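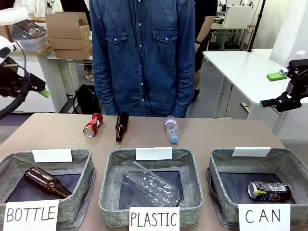 Walkthrough of the Calvo Street break room and back hall, 12 June 2018. I did this one on my own because Vega Lozano was out, so blame me for the handwriting on the paper copy. My big thing this time was trip hazards and exits, and we're mostly in good shape! I went after recycling too, because glass in with the regular trash is how somebody gets a cut hand. Sorting into labeled bins, BOTTLE, PLASTIC and CAN, with the brown glass bottle in one and the crumpled plastic one in another, is what I want to see in every break room we have.

1. Exit door opens all the way – OK
It sticks a little at the bottom, same as in February. I gave it a good shove and it went.

2. Hallway clear – NO
Two boxes from Tridetti parked right by the fire door. I moved them myself (heavy!) but please call me when a delivery shows up and I'll find a spot.

3. Extinguisher – OK
Needle in the green, tag signed, pin in place. The bracket has a loose screw. I'll bring a screwdriver.

4. Emergency lights – NO
The one over the stairs quit after 15 seconds on the test button. Needs a battery. Wistus has them in stock, order number 2430.

5. Outlets and cords – FIX
Somebody has the toaster and the space heater on one power strip again. The heater says 1000 watts on the back, so do the math, folks. I unplugged it and left a note.

6. First aid kit – FIX
Burn gel is gone and we're down to the tiny bandages. The eye wash is fine.

7. Fridge and counters – OK
Fridge reads 38. Somebody's soup does not belong to this decade, but I'm not writing that up.

8. Floor mats – FIX
The Amometti mat by the sink curls up at one corner. I caught my own toe on it, so yes, it gets a mark! Tape for now, new mat when we can.

9. Stair treads – OK
All 22 checked, no loose edges. Handrail is solid.

10. Emergency phone list – FIX
Still has the old front desk number. Vega, can you reprint it?

Items 2 and 4 come first. I'll be back to look at the light once the battery is in.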